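How do I get an even finish on a whitewashed tabletop?
Posted in Furniture & Finishes by Kirsty Pilkington
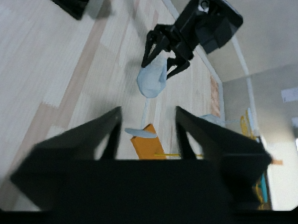 Pale boards with a pinkish-brown strip running through them.

Okay, I need some help before I ruin a perfectly good table. I've got a big old pine dining table that my aunt left in our garage in May, and I want that washed-out, grayish white look where the grain still comes through. I did a test patch on the underside with watered-down white paint and it went on streaky. Some spots soaked it right up and others stayed almost yellow. Do I sand it all back and start over? Also, is everybody using a sealer on top? We have two kids and a lot of spaghetti happens at our house. My budget is 50 dollars, not counting brushes, which I have plenty of.

Hui-mei Liao
Oh, I did this to my desk and I love it! Yes, sand it back, but stop at 120 grit. I went way too fine the first time and the stain just sat on top like milk on a plate. Then wipe on a coat of wood conditioner (pine is really blotchy without it) and give it as long as the can tells you. For the color I mixed one part white latex to two parts water with a tiny squirt of black craft paint, and that little bit of black is what took the yellow out for me. Work one board at a time, brush it on, wipe it off with an old T-shirt, and don't go back over a spot once it gets tacky — you'll drag it. If it's too light, do a second coat the next day. Mine took three.

Alois Aigner
Just paint it. Whitewash looks dirty after a year.

Yee-man Cheung
Agree with Hui-mei on the conditioner. On the sealer, please do use one, and make sure it's water-based. I put an oil-based poly on my hallway bench and by Friday it had gone the color of weak tea, which was such a letdown after all that sanding. Three thin coats in a matte finish, with a light scuff between them, has held up fine against my crew (tomato sauce included, if you wipe it up the same evening). One more thing — if any of your boards are naturally redder than the rest, they'll show pink through the white. I kind of like that, but if you don't, try your mix on the reddest board first and add a little more paint until you're happy with it.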